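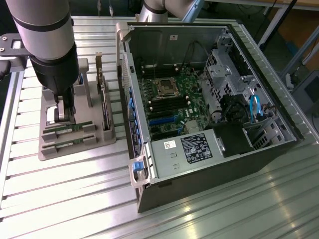
How to Add Memory to an Old Desktop Without Making It Worse

A slow computer is usually blamed on its age, its owner, or whatever the owner's nephew installed in May. Quite often it is short of memory. Adding more is the one upgrade I'd hand to somebody who has never opened a case, on the condition that they read to the end first. It helps to know what you're looking for in there. Memory modules are the long thin ones, like the two green ones lying in their grooves in the photo, and the card standing upright with a metal bracket is an expansion card, to be left alone today. People do pull the wrong one. Ehsan Awan once spent an evening seating and reseating his sound card and wondering why Windows remained unimpressed.

What you need

A Phillips screwdriver, a table with decent light, a saucer for the screws, and the new memory. Skip the carpet. Skip the cat too, if you can arrange it.

Step 1: Find out what you have

Look up the model of your computer, or better, of its motherboard, and check three things: the type of memory it takes (DDR3, DDR4 and DDR5 will not fit each other's slots), the most it can handle, and how many slots there are. In Windows, the Performance tab of Task Manager tells you how many slots are in use. Write this down. You will not remember it in the shop, where everything has a name like a sports drink.

Step 2: Buy a matched pair

Two identical modules sold together are less trouble than two strangers. Mixing brands often works, and when it doesn't, it fails in ways that look like something else entirely. Hye-jin Won ran a mixed set for 34 days before it started crashing, and then only during video calls with her landlord, so she was in no hurry to fix it.

Desktop and laptop modules are different lengths. Check the listing twice if the price seems too kind.

Step 3: Shut down and unplug

Shut down properly – sleep doesn't count. Switch off the power supply at the back, pull the cord, then hold the power button for 7 seconds to drain what's left. Touch bare metal on the case before you touch anything delicate, and again whenever you come back from making coffee.

Step 4: Take out the old modules

Lay the case on its side and remove the side panel. Take a picture with your phone before you move a thing. Press the clips at the ends of the slot outward (some boards have a clip at one end only) and lift the module straight up by its edges. Keep your fingers off the gold contacts.

Step 5: Put in the new ones

Every module has a notch that is slightly off center. Line it up with the ridge in the slot. If it doesn't line up, turn the module around; if it still doesn't, you have bought the wrong kind and may go back to Step 1. Press down firmly at both ends until the clips snap shut. It takes more force than feels polite.

With four slots and two modules, the manual will say which pair to use. It is often the second and fourth counting from the processor, for reasons the manual keeps to itself.

Step 6: Switch on and wait

The first start can be slow, and on newer boards the screen may stay black for several minutes. Leave it alone. If there's still nothing after a long wait, or the machine beeps at you, power down, unplug, and reseat both modules. A module that looks seated and isn't causes most of the panic I get emails about.

Once you're in, check that the full amount shows up. Then put the panel back on and see whether the saucer is empty.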